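Proltonport Community Help > Simulation and scene packs

Is the Tarutero bathroom pack worth paying for if I only need the sink?

Unathi Mahlangu
Posted in October

I'm looking at the Tarutero household pack from Grelusico for a small pick-and-place project, and I'd like to hear from someone who has run it for longer than the free trial allows. The trial is one hour. I spent most of mine finding the button that starts the trial.

My setup is a tabletop arm, a two-finger gripper, and a policy that is supposed to pick up a container and set it down in a bathroom sink. That's the entire ambition. I have a kitchen pack from somebody else that I trained on over the summer, and the policy is decent there and hopeless anywhere that isn't a rectangle. Kitchen sinks have flat bottoms. Bathroom sinks have opinions.

What the sales page says I get for 3,000 credits is the bathroom room set, the props, a preset for the arm on its cabinet, and a pile of recorded demonstrations. What it doesn't say is how the contact behaves when you put a tall thin thing down on a curved surface, and that is the only part I care about. In the trial I got as far as holding the spray can over the bowl, then the clock ran out and a pop-up asked whether I was enjoying myself.

So:

Does a can placed in the basin stay put, or does it skate toward the drain?

Is the wrist view usable by itself, or do you need the room view as well?

Can I buy only the sink? I have no plans for the door.

I did write to Grelusico. They sent me a brochure, and it was the brochure I'd already read. Where I'd got to when the hour ended:
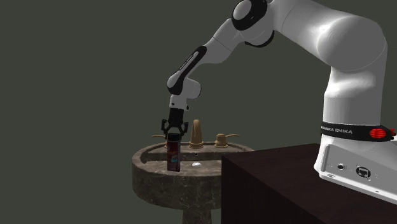 3 replies, sorted by most useful

Kagiso Tshabalala

I've had the full pack since spring and I have complaints, so I'm probably the right person. Taking yours in order.

Does it stay put? Mostly, if you release it standing on the bottom of the bowl with the gripper still vertical. The collision shape for the basin is much better than I expected. It's a proper curve, and you don't get that horrible stack of invisible stair steps you find in cheaper packs, where a bottle balances on nothing two inches up the side and your success checker congratulates you for it. The trouble is the default friction, which somebody at Grelusico seems to have set while thinking about ice hockey. Raise it. There's a slider under Surface, then Contact, then a second Surface menu that is not the same as the first one.

I ran 1,049 episodes over two weeks with the friction raised and a slow release. 92 of them ended with the container on its side, and nearly all of those were placements too far up the slope. Before I touched the slider I didn't bother keeping score. It was that kind of week.

The other thing that helped was the height at which the fingers let go. The demos that come with the pack were recorded by people, and people are impatient, so some of them open the gripper a little early and let the can finish the trip by itself. Your policy will learn this. Mine learned it with real enthusiasm. I went through the demos and cut every one where the base of the can wasn't touching the bowl when the fingers opened, and the policy calmed down a lot. The pack ships with 1,925 demos, so you can afford to be picky.

On the wrist view, I'd say no, don't rely on it alone. Once the thing is in the gripper, the thing is most of what you can see. You get a nice big dark circle and some marble around it.

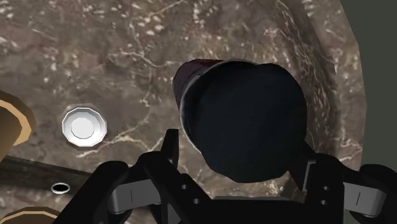
My first attempt was wrist-only, because I wanted to save memory, and the policy had a fair idea of left and right and no idea at all of how far down the bottom of the bowl was. It would lower, stop, think, lower again, and then either press the can into the stone or let go in midair with great confidence. Adding the room view fixed most of that. If memory is tight, drop the resolution on both before you drop either one.

One more warning about the wrist view. The drain is bright and round and sits there looking important. If all your demos have the can going down in the same spot next to it, the policy will steer by the drain and ignore everything else. I found this out when I swapped in a different sink model and the arm spent an afternoon looking for its friend. Shift the target around from the start.

As for buying only the sink, you can't. I asked. Grelusico told me the pack is "a complete environment experience," so you get the toilet and the door whether or not they feature in your plans. To be fair to them, having the rest of the room in the background did make my policy less fussy when I changed the lighting, so I've stopped sulking about it.

Is it worth 3,000? For a curved basin with sensible collision and a cabinet mount that's already set up, yes, I'd pay it again. I'd do it with a small sigh.

Mbwambo

works fine for me, just use the default settings

Unathi Mahlangu

Coming back to this in case someone finds it later. I bought the pack. It was a Sunday evening and my judgment was not at its best, but I don't regret it so far.

Kagiso, the friction slider was exactly where you said, in the second of the two identical menus. Thank you. I'd have been in the first one until spring. Mbwambo, I tried the default settings too, and I can only assume your bathroom is flatter than mine.

Some notes from my own first few days, in no special order.

The arm preset loads facing the sink, with the base already on the cabinet, and I haven't had to move it. Reach is fine for the near and middle parts of the bowl. I wouldn't count on the area behind the faucet. The spout is tall and it arches forward, and my planner treats it as a personal rival. I ended up making the approach steeper, so the gripper comes down vertically well in front of the fixtures, and I put a keep-out box around the spout and both handles. It costs a little time per episode. I was losing more than that to collisions.

I also rewrote the success check. The one in the pack only asks whether the container is inside the basin, which means lying down counts. Mine asks for upright, inside the rim, and fingers open with the gripper clear. The last part matters more than I thought it would. In plenty of runs the can is standing beautifully in the bowl while the gripper is still hanging on to the top of it, and the stock check calls that a win and goes home.

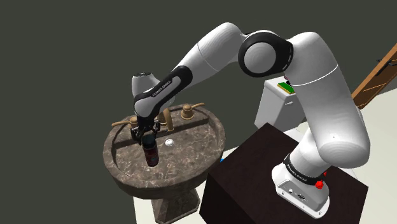

With the stricter check my numbers fell off a cliff for a day, then started creeping back once I'd trimmed the demos the way Kagiso described. I had to throw out more than I'd hoped. Worth doing before you train anything, and the pack's own viewer is good enough for it, as long as you don't press the space bar. The space bar closes the viewer.

Two gripes for anyone from Grelusico who wanders by. The props folder names the container "object_main," which is fine until you load a second one and it's also called "object_main." And the documentation covers the room in loving detail, then gives contact settings a single paragraph that ends with a link back to the top of the same page.

Still open on my side: has anyone run this with a wider container? The fingers do well on the narrow top of this one, but I'd like to try something squat before I tell my boss it generalizes. I may have already told my boss it generalizes.

Kagiso Tshabalala commented

I tried a squat jar once. It needs a side grasp, and then the rim of the sink gets in the way of your knuckles, so to speak. Start with the container held higher and tilt the approach a few degrees. I can send you my config if you don't mind the file being called final_final_sink.

Unathi Mahlangu commented

Please do. Mine is called sink_real_this_time, so they should get along.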